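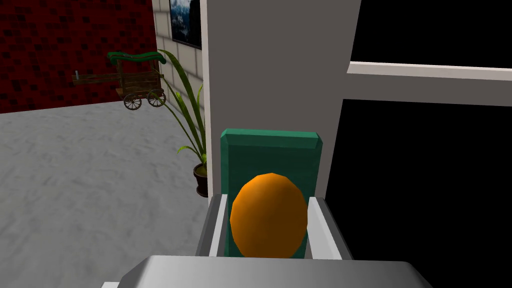 October 13, 2019

I left Wutico in August, and I'm told I am still there. My profile picture smiles out from the "people you may know" box, my birthday was wished upon by 13 members of a group I can no longer see, and a cousin messaged my abandoned account twice to ask why I was being rude.

I hadn't fallen out with anyone. I had 2,280 friends, of whom I'd recognise perhaps a busload, and most evenings went on reading their rows about parking in Mallamano. So I pressed the button. The site asked if I was sure, then showed me a photo of a dog I'd once liked, then asked again.
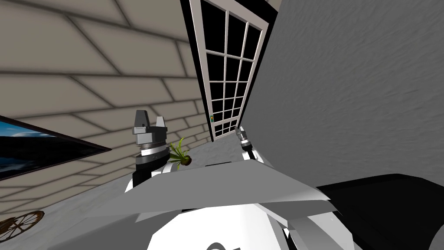
Leaving a social network, I've found, takes longer than joining one. There's a form, then a cooling-off period, then an email to say the form has expired. All this with the same sort of stock wallpaper behind it, dark water under a bit of cloud, like the picture on the tiled wall up there, presumably to keep us calm. It did not keep me calm.

A friend says I should try Wultum, where posts are capped at 900 characters and everyone is very civil. I lasted about a week – two people argued civilly over bread and I was asked to vote.

My cousin has now written me a letter. It's mostly about the parking.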